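Planning and Budgeting for Automation
Session 4: Buying a first arm for room service work
Instructor: Hugo Picard
Handout for 13/01/2026

Last session covered writing the task list. Today we put money next to it. The running case is Dornness, a small hotel operator that wants one arm for light work in guest rooms: clearing cups, straightening bedside tables, picking small things up off the floor.

Start with the room, then the arm. Write down the furniture the arm has to work beside and the surfaces it has to reach. Round nightstands and hanging bed linen ask for different clearances than a square desk does.

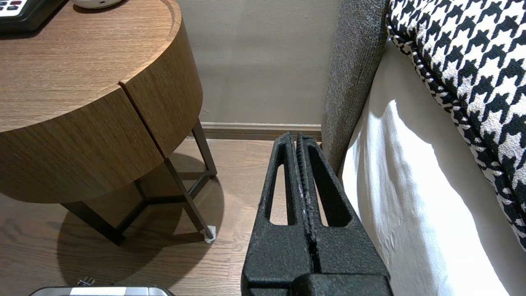

Reach is where most first budgets go wrong. A catalog reach is measured from the base to the wrist, and the gripper adds length that has to fit between the bed and the wall. Measure with the gripper on.

The quote used in class, from Altetora, lists the gripper at $3,499 with a 12-month warranty. Joreo quotes the same price with no warranty but includes spare fingers. Put both on the worksheet as a cost over the full planning period — the purchase price alone will not separate them.

Lines people leave out:
Spare finger pads
Cables and mounts
Wrist camera and its calibration
Staff hours for setup (allow some 38 for the first room)
Freight, and return freight if the unit fails acceptance

Acceptance test. Agree on it in writing before the order goes out. Use the customer's own objects on the customer's own tables. Light plastic cups are a good choice; they tip easily and they crush easily.
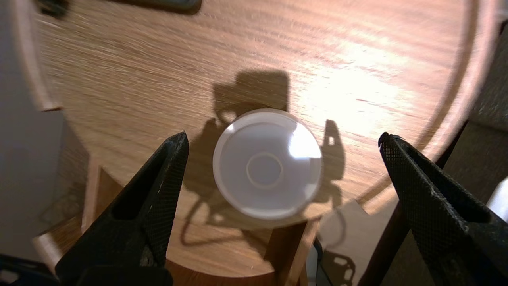
Fig. 2. Fingers open on either side of a plastic cup on a round wooden table, before contact.

Jacquet, the integrator in the case, proposes 22 cup picks per table, with the pass mark set by the buyer. Decide what your pass mark would be and what happens to the final payment if the unit misses it.

For next week: complete the worksheet for both quotes and bring the December price list. Hold back part of the budget for a second gripper and show which line it comes from.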